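Category: Robotics and Automation | 4 min read

3.2 Planning of spare parts

The budget of the Grundow cell was first prepared by Kristiansen and Tak. It covered the arms and the grippers, but small items such as power cords and finger pads were left to a single line of 200 dollars. This line was spent before the end of January.

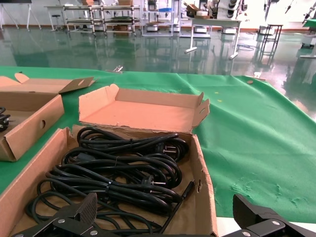 For the second plan we asked each station to list its consumables for 6 months. Cords were ordered together from Dodero - the price per piece was lower when we bought 100 or more. Figure 4. Cords packed in a cardboard box on the work table. Gripper fingers were kept in a separate line, as their delivery time is longer.

We use cookies to improve your reading experience. Accept all | Manage settings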